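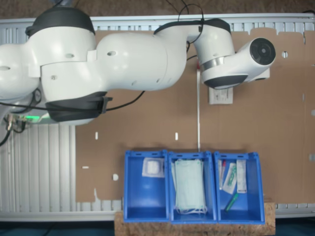 Cardboard costs nothing, so anyone who pays for a bench cover is a fool, went a comment under my last column, and it has collected more agreement than anything I wrote in the column itself.

I have my doubts. I like brown cardboard. I have cut it, taped it and knelt on it for years. But the people who call it free never seem to be the ones cutting the holes. A sheet big enough to cover most of a work surface has to come from a big box, and then it needs a slot wherever something has to pass through, and a round hole for whatever the slot doesn't suit. Get one hole wrong and you have a hole you didn't want, which you will be dropping small screws into until you change the sheet.

The mat sellers are no better. Multholm wants $53 for a gray mat I could not tell from a yoga mat. Grovico's catalog says theirs is good for 1,000 wipe-downs. Who counted? And what was on the rag?

My objection to the cardboard crowd is a smaller one. They treat a temporary thing as if the matter were settled. The sheet goes down for one job in June and it is still there a year later, with a ragged edge along the back and a few openings whose purpose has been forgotten. Bins get parked on it. After that it can't be lifted without clearing everything, so it stays, and dust works its way underneath. I pulled one up at the Koleo workshop last winter and found a tape measure I had already replaced.

Could you trim the edges straight? Sure. I have yet to meet a sheet where it got done.

So I won't be telling you to buy the mat. Plain cardboard is fine for glue, for paint, for anything you expect to ruin. Write the date on a corner in marker when you lay it down. If the date embarrasses you, pull the sheet up and look at the bench for a while before you go hunting for another box. Mine turned out to need no cover at all, apart from the end where I do the gluing.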